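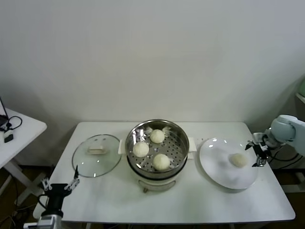 Dampfbrötchen sind ein wunderbares Objekt zum Datensammeln! Sie sind weich und rund, und ein Zweifingergreifer muss wirklich lernen, wie fest er zufassen darf. Für das Projekt Hulten haben wir bisher 1.886 Episoden aufgezeichnet, und so läuft es bei uns ab.

## 1. Startzustand herstellen

Dampfgarer in die Mitte, Glasdeckel flach links daneben, Teller rechts. Die Brötchen kommen mit etwas Abstand zueinander in den Einsatz. Variiert die Anordnung von Episode zu Episode, auch die Drehung des Topfes um ein paar Grad — das Modell dankt es euch später.
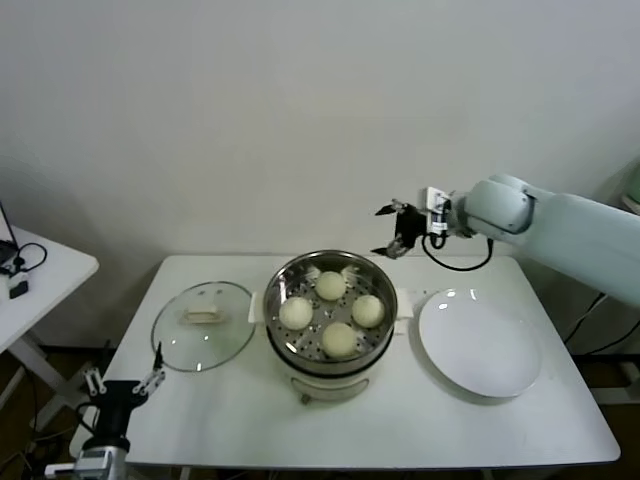 *Vier Brötchen im Einsatz, der Teller ist noch leer.*

Beide Arme fahren danach in die Ruhepose. Greifer öffnen, erst dann in Skakeck auf »Neue Episode« gehen.

## 2. Kameras prüfen

Öffnet die Vorschau und seht euch jeden Stream einzeln an. In der Handgelenkkamera sollen beide Fingerspitzen und der Spalt dazwischen gut zu erkennen sein. Ist ein Bild verrutscht, Halterung nachziehen und neu kalibrieren.

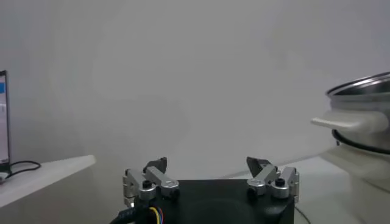

## 3. Aufnehmen

1. Aufnahme starten, eine Sekunde stillhalten.
2. Ein Brötchen von oben anfahren und locker greifen.
3. Senkrecht anheben, bis es über dem Topfrand ist.
4. Auf dem Teller ablegen, Greifer langsam öffnen.
5. Wiederholen, bis der Einsatz leer ist, dann stoppen.

Kleine Korrekturen dürfen ruhig drinbleiben! Gerade ein zweiter Greifversuch ist toller Lernstoff. Fällt ein Brötchen vom Tisch, bekommt die Episode das Label `abbruch`. Davon haben wir inzwischen 195, die liegen in einem eigenen Ordner.

## 4. Hochladen

```
skakeck push --projekt hulten --nur-geprueft
```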